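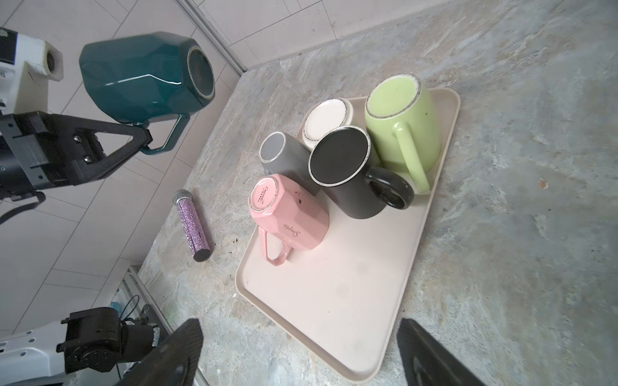

Mugs, handles and 2,127 episodes

Usha Subramaniam runs data collection for Mamo, the manipulation project at Clidgate. Since August her group has recorded 2,127 teleoperated episodes of mug handling. The first training run used 553 of them.

"Mugs are cheap and the handles differ," she says. "A round handle and an angular one need different finger placement. The policy has to see both, in many orientations."

The mugs are handled upside down, on a cream tray. Subramaniam says inverted mugs were the weak spot in the first run, where the model reached for the handle as if the mug stood upright. "It had learned one pose – the one we gave it most often."

Operators now turn the tray between episodes and change the order of the colors. Each episode is labeled by grasp type and by outcome. Failed grasps are kept if the operator recovers within the same recording. So far 37 episodes have been thrown out, most of them for dropped wrist-camera data.

Asked whether more arms would help, she is doubtful. "Two is enough for this task. I would sooner have another kitchen."

The next set will cover bowls.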